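Speaker notes: Packaging and the small lunch kitchen
Wekilholm food trade evening, 08/03/2024

Slide 1
Good evening. Say thank you to Tradska for the room. Speak slowly, the microphone is late.

Slide 2
Our kitchen makes 90 lunches on a normal day. Before, we bought every container from one supplier, Vandenberghe, and we did not compare. I want to tell tonight how we changed the way we choose.

Slide 3
First question is always the food. Soup, rice and salad do not ask for the same container. Make a list of your dishes before you open any catalog.

Slide 4
Second question is storage. A carton of 1,000 pieces has a good price, but our dry shelf is narrow. We now order smaller cartons from Lelell and pay a little more. Pause here, people usually want to ask about price.

Slide 5
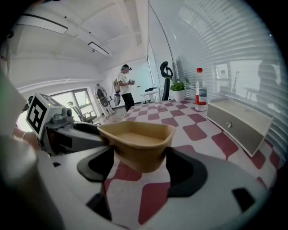
Our test for a new container takes one lunch service. We fill it with the heaviest dish on the menu, close it, and give it to the driver together with the usual ones. For shape I look first at the corners and the rim. A kraft-paper bowl like this one has rounded corners, so a spoon can reach all the sauce, and the rolled rim is thin, so I check it with my finger before I decide. Then we ask customers in the evening.

Slide 6
From September we want to try returnable boxes with 9 offices near us. I do not have results yet. If somebody here has done it, please speak to me at the coffee table.

Questions, ten minutes.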